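# Galerie: der Raum Mendby

Es gibt ihn wirklich, den Raum, in dem man sich hinsetzt und sofort etwas bauen will! Seit wir in der Warkusham-Etage den hinteren Teil dazubekommen haben, sind wir dort fast jeden Nachmittag auf dem Boden zu finden, und weil immer wieder Leute fragen, womit wir eigentlich arbeiten und woher die Tabletts kommen, gibt es jetzt diese kleine Seite. Stand: 9. März 2022.

## Der Boden

Hell, glatt, schnell gewischt. Elli Savolainen hatte sich einen dunkleren gewünscht und ich war lange auf ihrer Seite, aber inzwischen mag ich das gebrochene Weiß sehr. Farben leuchten darauf richtig, und ein heruntergefallenes Steckerchen findet man wieder, ohne mit der Taschenlampe herumzukriechen. Gearbeitet wird fast nur unten. Wer Knieprobleme hat, nimmt sich bitte ein Kissen, im Flur liegen genug.

## Die Tabletts

Mein Lieblingskapitel! Die Tabletts sind aus Schaumstoff und kommen aus Ellis Küche, wo sie an drei langen Abenden geschnitten, ausgehöhlt und auf Füße gesetzt wurden. Die flachen ovalen Mulden waren zuerst als Ablage für Kleinteile gedacht, Schrauben, Perlen, was eben wegrollt. Dann hat Shalini Bansal angefangen, Würfel darauf abzustellen, und seitdem sind die Tabletts Podest, Bühne, Parkplatz und gelegentlich Teller.

Das Mintgrün heißt beim Händler nur »1567«. Finano hatte davon noch Reste im Lager, alle anderen Farben waren weg, und was für ein Glück – ich kann mir gar kein anderes Grün mehr vorstellen. Die Nummern stehen von Hand auf der Vorderkante. Die 4 ist die, nach der alle zuerst greifen. 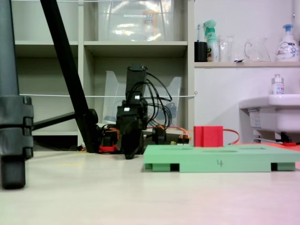
Jean Buchanan hätte die Nummern gern sauber schabloniert gehabt und hat dafür sogar einen Satz Ziffern mitgebracht, sehr schöne, leicht schräge. Wir haben sie probiert und es sah aus wie im Parkhaus. Also blieb es beim Filzstift, und Jean hat die Schablonen für die Beschriftung der Materialkisten bekommen, wo sie großartig aussehen.

Zur Pflege, falls jemand so etwas nachbauen möchte: feuchtes Tuch, kein Reiniger, nicht in die Sonne. Die Füße halten mit einfachem Kontaktkleber. Beim ersten Versuch hatten wir Heißkleber genommen, der hat dem Schaumstoff gar nicht gutgetan.

## Die Würfel

Rot, mit leicht gerundeten Kanten, gut zu greifen und freundlich zu Zehen (wer schon einmal barfuß auf einen eckigen Holzklotz getreten ist, weiß das zu schätzen). Insgesamt besitzen wir rund 19 Würfel in mehreren Farben, je nachdem, was gerade unter dem Regal verschwunden ist. Byung-chul Ra sortiert sie abends nach Farbe ein und am nächsten Tag liegen sie wieder überall. Rot ist am beliebtesten und fehlt deshalb am häufigsten.

## Die Matte

Orangerot, und neben dem Mint eine echte Ansage! Eun-seong Cho hat sie ausgesucht, gegen leisen Widerstand von mir. Ich nehme alles zurück. Sie bringt Wärme in die Ecke, und an grauen Tagen setze ich mich am liebsten in ihre Nähe.

## Das Regal

Hellgrau bis weiß, mit offenen Fächern. Türen wollten wir keine haben, weil dahinter alles vergessen wird. Offene Fächer sind nicht immer ordentlich, aber man sieht, was da ist, und stellt eher mal etwas zurück. Gekauft haben wir es gebraucht bei Byun, samt einer Tüte Ersatzschrauben, die wir beim Aufbau auch alle gebraucht haben. Die unteren Fächer bleiben möglichst frei für Angefangenes, das bis zum nächsten Tag stehen bleiben darf.

## Was noch kommt

Im Mai möchte Elli eine zweite Runde Tabletts schneiden, mit etwas tieferen Mulden und vielleicht einem schmalen Rand. Shalini wünscht sich blaue Würfel, ich wünsche mir mehr Licht am Regal – und wer noch Schaumstoffreste in einem schönen Gelb übrig hat, darf sie uns sehr gern vorbeibringen. Einfach vorn in der Etage klingeln und nach Mendby fragen.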